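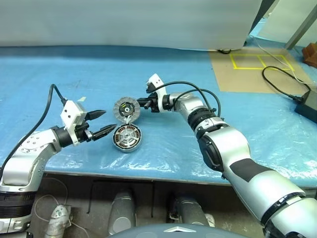

Inspection checklist with comments: opening of the Rautiainen Steps, Brostside

Site: Rautiainen Steps and the lower part of the square
Event: naming ceremony with speeches, unveiling of the statue, short concert
Inspection made: September 21, 2022, from morning until after the sound test
Inspected by: Muammer Bilgin
Present for the city: Rekha Malhotra
Present for the stage company (Skeletti): Tài Âu

How to read: OK means I have seen it and accept it. OPEN means it must be repaired or answered before the gates open. N/A means it does not apply on this site. The comments are mine if no other name is written.

1. Access and ways out

1.1 Main entrance from the tram side, free width measured. OK
1.2 Second entrance by the library. OK
Comment: The flower boxes were standing in the way in the first visit. They are now moved against the wall and they should stay there also after the delivery of the wreaths.
1.3 Fire lane along the north side, no parked vehicles. OPEN
Comment: One delivery van and two bicycles chained to the sign post. The city will put the no parking signs again. Please put them on both sides of the street this time.
1.4 Exit signs can be read from the back row. OK
1.5 Exit signs have light after dark. OPEN
Comment: Two lamps of the library exit do not light. Tài has ordered new ones.
1.6 Allowed number of persons for the whole square is 3,647. Counting at both entrances with hand counters. OK
Comment: I asked who decides to close the entrance when the number is reached. Rekha decides, and if she is on the stage for the speech, then the head of the entrance team. This must be written in the radio plan, now it is only spoken.

2. Stage and floor

2.1 Ground under the stage is level and firm. OK
2.2 Base plates on wood blocks, no plate is hanging in the air. OK
Comment: Back left corner was corrected while I waited.
2.3 Floor panels (Skindeck) locked together. OPEN
Comment: 17 panels at the front have the lock only half turned. You feel it with the foot before you see it. Tài says they were left so for the cable work. To be closed and checked again by a second person who did not do the cable.
2.4 Load sign on the stage, 500 kg for each square meter. OK
Comment: The piano is inside of this value. The choir may stand behind the piano but not on the small ramp.
2.5 Hand rail on the stairs, both sides. OPEN
Comment: Right side only. Several of the guests are old, and the sister of the late poet will go up for the ribbon. I do not accept the stairs with one rail.
2.6 Edge of the stage marked with white tape. OK
2.7 Roof cover, tension and drain of rain water. OK
2.8 Wind meter on the roof and a person to read it. OPEN
Comment: The meter is there. The person is not named.

3. Statue and unveiling

3.1 Foundation report received from the builder. OK
3.2 Anchor bolts tightened and marked with paint. OK
3.3 No sharp edges to the height of a child. OK
Comment: The open book in the hand of the figure had a rough corner. The artist, Eugénie Jacquet, came herself with a file and made it round. She was not very happy with me but the corner is good now.
3.4 The cloth for the unveiling comes off in one pull. OPEN
Comment: We tried four times. Two times it stayed on the shoulder. I propose a wider opening at the neck and a shorter rope. Nobody should climb on the base to free it during the ceremony, also not the deputy mayor.
3.5 The rope does not cross the place where the photographers stand. OK
3.6 Floor lamps around the base, glass not broken, covers screwed. OK
3.7 Name plate fixed. OK
Comment: The spelling of the name is not my duty, but Rekha compared it with the council decision and it is the same.

4. Seats

4.1 Rows of chairs connected to each other. OPEN
Comment: The plan gives 319 chairs. The first three rows are not connected, the protocol office wants them free to move. It is not permitted in this form. Either they connect them or they take larger distance between the rows.
4.2 Middle aisle free. OK
4.3 Places for wheelchairs, with view to the statue and not only to the stage. OK
Comment: Changed after the first plan. Better now.
4.4 Shade or water for the guests who wait. OK

5. Electricity and sound

5.1 Main distribution box locked, key with Skeletti. OK
5.2 Protective switch tested. OK
5.3 Cables over walking ways under rubber bridges. OPEN
Comment: The bridge near the press area is missing one end piece.
5.4 Loudspeaker towers secured against falling. OK
5.5 Announcement can be made when the main sound is off. OK
Comment: Tested with the battery megaphone from the back row. Understandable.
5.6 Generator. N/A

6. First aid and communication

6.1 First aid tent has a sign and a straight way to the street. OK
6.2 Fire extinguishers with valid date, two at the stage and one at the sound desk. OPEN
Comment: The one at the sound desk ends in October. It is valid, so I can not refuse it, but please change it.
6.3 Radio channels written and given out. OPEN
Comment: See 1.6. Lilibeth Ambrosio has the list for the guest service and needs to have also the channel of the entrance team.
6.4 Text for stopping the event, printed, lies on the speaker desk. OK
6.5 Lost children point. OK

Remarks at the end

The second look is for the points marked OPEN only. I will begin with 2.3 and 2.5. If these two are not done I do not go further with the list, and the stage stays closed also for rehearsal.

Changes after my signature must be told to me by phone, not by message.

M. Bilgin

Added by R. Malhotra: 1.3 signs are placed, both sides. 4.1 protocol office agrees to connect the rows. 3.4 new cloth comes tomorrow from the tailor.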